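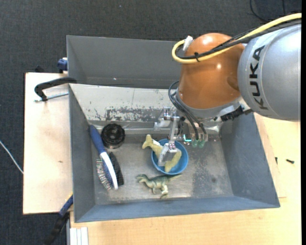
A célula de picking no dia aberto. Braço KUKA, duas ventosas, uma garra e um caixote de tralha.

Fui na quinta-feira ao dia aberto da Davumell, a convite da Telma Maldonado, que trabalha na logística da Ledesma e queria uma segunda opinião antes de alguém assinar alguma coisa. Vai em fio porque me pediram notas e assim despacho toda a gente de uma vez.

O convite prometia "manipulação universal de objetos desconhecidos". Guardem a palavra universal, vou voltar a ela.

Primeiro o que gostei: o caixote está gasto a sério. O fundo todo riscado, a parede de trás raspada em baixo. Já vi muita célula de feira com o plástico ainda colado nas guardas. Nesta bateu-se muito, e isso para mim conta mais do que o vídeo da entrada.

E as peças são chatas de apanhar. Um boneco amarelo-claro atravessado numa taça azul, um dinossauro de lado, uma escova comprida, uma coisa preta redonda e lustrosa. Se eu quisesse fazer batota punha caixas de cartão.

Agora, meia dúzia de objetos bem espalhados não é um caixote de armazém. Os nossos vêm cheios até acima, com sacos transparentes colados uns aos outros e uma fatura dobrada no meio. Perguntei se podiam encher aquilo. "Temos essa configuração noutro laboratório." Pois.

A demonstração foi conduzida pelo Tullio Santoro, da parte comercial. Simpático, fala depressa. O número dele era 200 apanhas por hora. Perguntei se era média de um turno ou o melhor quarto de hora de sempre. Ficou de confirmar.

Para comparação: ele fez 9 tentativas à nossa frente e falhou 2. A escova escorregou, e à segunda vez que foi ao dinossauro fechou os dedos no ar. Nove tentativas não provam nada, nem contra nem a favor, mas 2 falhas em 9 num armazém é um operador a passar o dia ao lado do robô.

O que acontece quando falha? Tenta outra vez. E se voltar a falhar? Tenta outra vez. Ao fim de quantas é que desiste e chama alguém? Aqui a resposta veio da Sekar Lau, engenheira, que estava encostada à parede e até aí não tinha aberto a boca: o limite é configurável e nesse dia estava desligado. Obrigado, Sekar.

Fiquei a falar com ela quase uma hora. Rendeu mais do que a apresentação inteira.

Ventosas e garra na mesma ferramenta: percebo a ideia. Superfície lisa vai a vácuo, o resto vai aos dedos. Só que assim anda tudo junto dentro do caixote, e num canto apertado a parte que não está a trabalhar também ocupa espaço. Perguntei quantas vezes batem na parede. Ela riu-se e disse que menos do que em novembro.

Cablagem: cabo amarelo grosso a fazer um laço apertado junto à articulação, cabos pretos ao lado, tudo preso com uma abraçadeira de ponta solta a pender. Num laboratório, tudo bem. Em produção, a três turnos, quero ver calha e quero ver o plano de substituição desse cabo. Não havia plano, "depende do integrador". O integrador sou sempre eu.

Mesma coisa com os grampos a segurar o caixote. Perfeito para mudar de caixote entre ensaios. Mas foi-nos vendido como "pronto a instalar" e eu pronto a instalar não aperto à mão na borda de uma mesa.

Havia também dois parafusinhos pretos, ou coisa parecida, em cima do tampo, à direita do caixote. Não sei de onde são. Perguntei, também não sabiam. Anoto sem comentário.

O Gediminas Grigaitė, da Bistik, estava no mesmo grupo e perguntou pelo preço. Não há preço, há "modelo de parceria". Ele fechou o caderno e foi ao café. Fui atrás.

Café fraco, pastéis de nata bons. Às 6 da tarde ainda lá estávamos a discutir se vale a pena automatizar devoluções. Ele acha que sim, eu acho que só depois de arrumar a triagem, que hoje é feita a olho.

Voltando ao "universal". Pedi para pôr o meu molho de chaves no caixote. Disseram que sim à primeira, ponto para eles. Apanhou-o à terceira, por uma argola, e largou-o a meio caminho. A Sekar apontou num papel. O Tullio disse que objetos metálicos emaranhados estão "no roteiro".

Então: universal é para objetos que não sejam chaves. E escovas, às vezes.

Perguntam-me nas respostas se é pior do que a da Stonville que vimos na primavera. Não. A da Stonville só mexia em cubos e ninguém nos deixava chegar perto. Aqui deixaram-me fazer perguntas parvas e tocar no caixote (com aquilo parado, calma).

À Florencia Tapia, que quer saber se pode levar isto à reunião de orçamento: pode levar o ensaio, não leve a compra. Peça um dia inteiro com os nossos caixotes, os nossos sacos, o limite de tentativas ligado e o registo das falhas entregue no fim. Se aceitarem, vou lá outra vez e levo as chaves.

Da Davumell ainda não veio a resposta sobre as 200 por hora. Quando vier, ponho aqui.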